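Milagros Urrutia
2022-03-02

4. The simulation kit under review

Vivow is a paid kit for testing arm control in simulated rooms. We used the licence for 40 days. It gives the user a single arm on a fixed stand, a table with small household objects on it, and a living space around them. The seller, Cukell, states that the room may be changed while the task stays the same. For our purpose this was the main point of interest - our own rooms were always too plain. 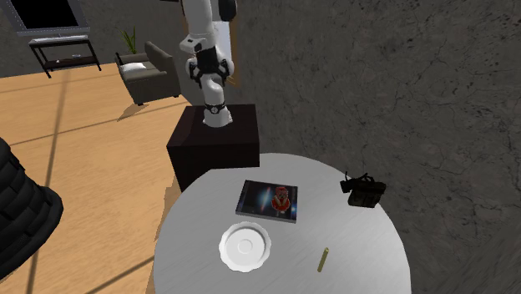 Figure 3. Table task in Vivow, with the arm on its stand behind the round table.

We ran 185 trials and repeated the set with 5 random seeds. The start pose of the arm was the same in all trials. Setting up took one afternoon, but the manual is short about the contact values between finger and object, and we had to ask for them by letter. The answer was clear and came quickly. Thin objects need more care than thick ones, and for these we lowered the closing speed by 20 per cent.

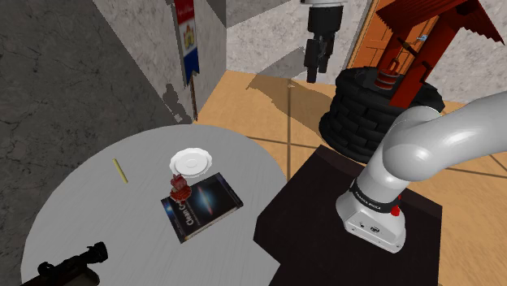
The price is counted per seat, which is hard for a small laboratory. Tasimard, which we treat in Section 5, has a shared licence but fewer rooms. We would keep Vivow for tests of vision and use the other for long training runs.

Related items
Thammasiri: gripper models compared
Tasimard: first notes on the shared licence
Contact values for thin objects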